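Loller gets a big free update with co-op, new levels and a laundry room

23/01/2018

Bustska has shown off the next update for Loller, its cheerful little puzzle platformer, and there is a lot more in it than anyone was expecting. The free download adds a new chapter, two-player co-op, a level editor and a pile of outfits for the game's round and very bouncy hero. It's out now on PC, with the console versions to follow.

The new chapter is called Edbridge, after the rainy harbour town where it takes place. It has six levels, each one a good deal longer than those in the base game, and you can jump in as soon as you've finished the first world. Lead designer Triin Koppel said the team wanted players who never reached the end to see it too.

"We had messages from people who loved the game but got stuck at the clock tower," Koppel said. "I didn't want to tell them to go back and finish their homework first."

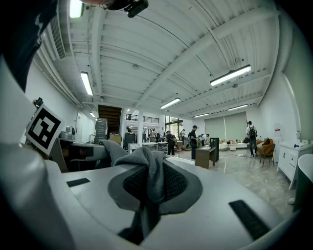 Co-op at last

The mode fans have been asking for since the game came out in August is finally in. Two players can share a screen through the whole story, including Edbridge, and the second player can drop in or out at any checkpoint. Each of you controls a separate Loller, and you can bounce off each other's heads to reach ledges that are out of range on your own - which is every bit as silly as it sounds. A handful of puzzles have been rebuilt so that both players have something to do.

Online co-op isn't part of this update. Programmer Obadia Minja said it is being worked on, but he wouldn't put a date on it.

The level editor is the other big one. It uses the same tools the team built for the main game, trimmed down so they work on a controller, and finished levels can be shared with a short code. Players can store up to 100 levels at a time. During the closed test, people made around 2,000 of them, and Bustska has picked out its favourites for a featured list that will change regularly. I've had a go at a few and the best are brilliant, especially a pitch-black cave level where you steer by the sound of dripping water.

Edbridge also brings a new rival, a grumpy seagull named Bech who steals your coins and honks about it. Heloísa Quintana wrote the music for the chapter, with plenty of accordion, and Bech gets his own theme that speeds up the closer he is to you. My favourite stage so far is the laundry, where you leap between baskets while Bech flaps about overhead. They're round and white with holes around the rim, much like the one on the marble tiles here, and landing in one hides you from him for a few seconds. It's a lovely bit of level design and it made me laugh out loud more than once.

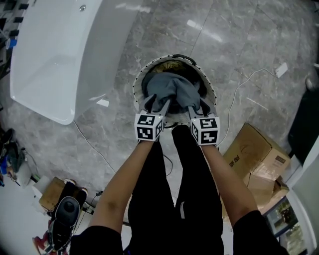
Smaller changes are dotted through the whole game. Colour options have been added for players who have trouble telling the red and green switches apart, the camera no longer swings around behind walls in the clock tower, and you can now skip the opening scene. Artist Hongmei Qian has redrawn the map screen too, so it's easier to read on a television, and hovering over a finished level brings up the coins you missed. The laundry has its own icon on there, a heap of grey cloth bunched up at the mouth of a basket, and it wobbles when you move the cursor across it. Old saves will carry over.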